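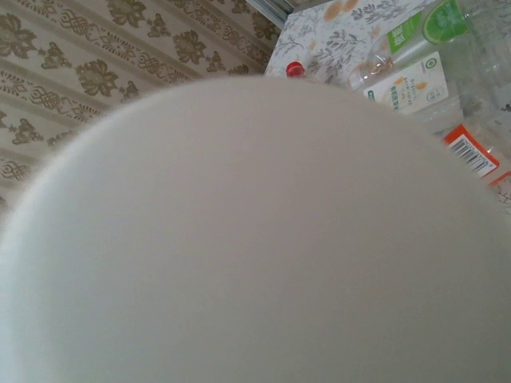

Frauke Fuchs has been tuning pianos for 129 customers, give or take a divorce, and she would like them all to stop putting plants on the lid.

"A fern," she says, stirring her coffee. "On a Mikov upright. They water it, the water goes where water goes, and then they call me and say the low notes sound sad."

We are in her kitchen in Clultum at eight in the morning, the only hour she could spare. February is her busy season. The heating has been on since fall, the air in every house in town is as dry as crackers, and the soundboards have shrunk accordingly. By the time the children sit down to practice for the spring recital, the whole town is flat.

She learned the trade from Asanka Jayasinghe, who had the shop on the corner before it sold phones. He took her on for the summer and made her spend it listening to two strings. "Two. All day. I wanted to throw myself in the river. Then one afternoon I heard the beats slow down and stop, and I thought, oh, so that's what he's been going on about." Jayasinghe, reached by phone, remembers it differently. "She heard it the first week," he said. "I just had nothing else for her to do."

The money is not much. She charges 60 for a regular visit and 50 if you live on her street, a discount she regrets, as the street turns out to be full of pianos. Most were inherited. Few are played. "People keep them the way they keep an uncle," Fuchs says. "He takes up a wall, he is no trouble, and once a year somebody looks at his teeth."

I ask about the worst one. She doesn't need to think. It belonged to Zorica and Damir Matić, who bought a Þorgeirsson grand at auction without measuring their front door. It lived in the garage through one winter while they discussed the door. When Fuchs finally got to it there was a mouse nest in the action, made very nicely out of the felt.

"Damir asked me if it could be tuned. I said which part?"

She rebuilt it anyway, over most of a year. Zorica now plays it every evening, badly by her own account and worse by Damir's, and the door is two feet wider than it used to be.

What about the electric ones? Fuchs shrugs. Her niece, Amra Ivanov, has a Skistovier keyboard with headphones, and Fuchs admits it is always in tune and has never had a mouse. "She can play at midnight. I'm told it can also sound like a choir. I didn't ask to hear it."

She has no plans to retire, though her left shoulder has raised the subject. There is a high school kid who wants to learn, and he comes by after class. So far he has been given two strings.

Her own piano stands in the hall with the mail piled on it. I press a key on my way out. It is noticeably flat.

"I know," says Fuchs, handing me my coat. "I can't get anyone to come."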